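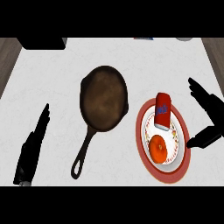

Kitchen Worktop Fitter — Hatdale

Figueroa Interiors is looking for a worktop fitter to join the installation team at our Hatdale workshop. The post is permanent and full time, 32 hours over four days, Tuesday to Friday.

You will work in pairs, fitting stone and solid wood worktops in private homes. Most jobs are within 30 miles of Hatdale. We also have a contract with Jendeo, a housing association, to refit kitchens in its older terraces, some of them built in 1873. Walls in these houses are rarely straight, so you should be used to scribing and templating on site.

What the work involves
Checking measurements against the drawings before cutting
Loading the van and carrying slabs with a second person
Cutting sink and hob openings
Sealing joints and leaving the kitchen clean
Going through care instructions with the customer

What we ask for
At least two years of fitting kitchens or stone
A full driving licence
Your own hand tools — we supply power tools, lifting gear and dust extraction
A polite manner in other people's homes

Experience with marble is useful but we can train you. You will spend the first month with Ezequiel Carrillo, who runs the installation team.

Pay depends on experience and will be discussed at interview. Travel between jobs is paid time. Workwear is provided, and there is free parking at the workshop.

To apply, send a CV and a few photos of finished work to the Hatdale office, quoting reference 351. Applications close at the end of March. Interviews will be held at the workshop and include a short practical test — please bring safety boots.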